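List: tevley-building-services
Subject: Re: Sliding frosted door panels, bottom guide clearance
Date: 22 Jun 2021

On the Rolland units the original poster wrote:

> We have a Clornport top-hung track with frosted glass panels between a
> kitchen and a hallway. The panel drags at the closing end. The installer
> says the floor has moved and wants to plane the boards. I would prefer
> not to touch the floor. Track is level as far as I can tell. Is there
> enough adjustment in the hangers to lift the panel, and if so how much
> before the rollers start riding on the track lip? Also, does anyone
> know whether the Rilance floor guide fits in place of the original? Ours
> is worn on one side.

Leave the floor alone until you have measured it. A timber floor moves across the boards with the seasons and a drag that appears in May may well be gone by spring. If you plane to suit the worst month you will have a visible gap for the rest of the year, and the finish will never match.

Start with the track. "Level as far as I can tell" usually means a short spirit level was held against the fascia. The fascia is a clip-on cover and tells you nothing about the rail behind it. Take it off and put a long straight edge on the underside of the rail itself. Check the fixings while you are there. If the track is screwed to plasterboard between studs, the weight of the glass will pull it down at mid-span when the door is half open, and no hanger adjustment will cure that.

Next, the hangers. The ones I have worked on have 13 mm of total travel, of which the top 4 mm should be left unused. Past that point the bolt has too little thread engaged in the carriage for a glass panel. Mark the position of each bolt with a pencil before you turn anything. Have a second person take the weight of the panel, back off the lock nut, and adjust in half turns, alternating between the two hangers. Retighten the lock nuts and run the door end to end before you put the fascia back.

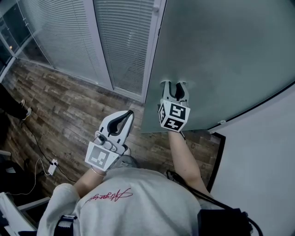 As for the closing end in particular, look at the stop before you blame the boards. If the stop has been set too far out, the leading carriage rides up on it, the trailing corner of the panel drops, and you get exactly the drag you describe. Sliding the stop back a few millimetres costs nothing and takes one hex key.

On the guide: the Rilance part fits the groove but the screw centres are different. They are 36 mm apart, so you will need to plug the old holes and drill again. Wear on one side only means the guide is out of line with the track. Drop a plumb line from the centre of the rail, mark the floor, and fit the new guide to that mark. Putting a new guide in the old position will give you the same wear again.

Two cautions. Do not use spray lubricant on the rollers. It collects dust and works its way on to the frosted face, where it leaves a grey mark that glass cleaner will not shift. And do not try to trim the panel. Toughened glass cannot be cut after it has been heat treated.

If the track is straight, the stop is set correctly and the hangers are at the limit of their travel, post the clearance at both ends and at the middle, with the door open and closed. It will then be possible to say whether the floor is the problem.

--
Archive and unsubscribe instructions are in the list footer on the web page. Please trim quoted text when replying.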